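Prirnholm grasp trainer, 16 evenings in
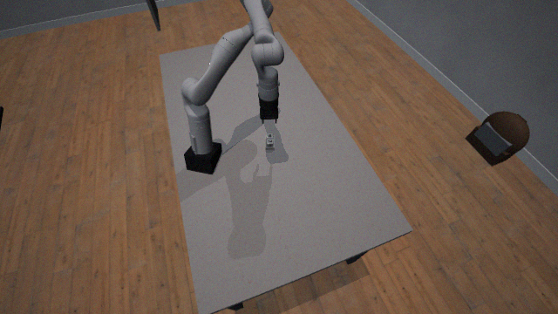 Open gripper over the block in the simulated room, wood floor and all.

I've been playing with Prirnholm since May, and I like it a lot more than I figured I would. It's a training method in a download: you give it 7 demos of a pick, it jiggles the block's starting spot and the friction, and then it practices on its own until the policy settles down.

Mine settled after 3697 episodes. On 130 fresh starts it missed 16, nearly all of them with the block turned close to 45 degrees (my demos were all pretty square, so that's on me). Bernel, which I used before, wanted way more demos and still dropped things!

Gripes? The reward settings are buried in one giant text file, and the shadows slow my old laptop to a crawl - turn them off for training. The Josum add-on for stacking crashed on me twice, so I gave up on it.

I haven't tried any of this on a real arm, so no promises there. For simulated picking I'd give it four stars out of five, and I'm starting on mugs next week.

Posted Sun 18 December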